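Storage boxes -- your questions

Which size should I order?
The Kevholm comes in two sizes. The smaller suits pens, thread and plasters. The large one takes craft supplies or a first aid kit.

Can I lift a full box by the handle?
Yes, up to 5 kg. Close the latch first. For anything heavier, hold the box underneath with both hands.

Does the handle get in the way when stacking?
No, it folds down along the lid. We suggest stacking no more than 3 full boxes.

How do I clean it?
Warm water and washing-up liquid. Please don't use the dishwasher -- the lid can warp. Scouring pads will scratch the plastic.

Can I see what's inside without opening it?
Mostly. The plastic is slightly milky, so colours show through but small print doesn't. Stick a label on the front if you keep several.

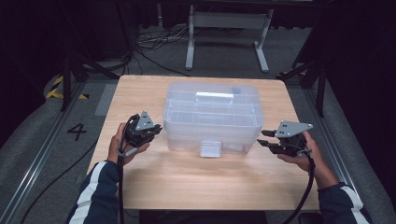 Large box with the lid on and handle folded down.

Do you sell spare latches?
Yes, for both sizes. Email Katia Monti at the Vustmont shop with your order number.

Page updated 27/01/2025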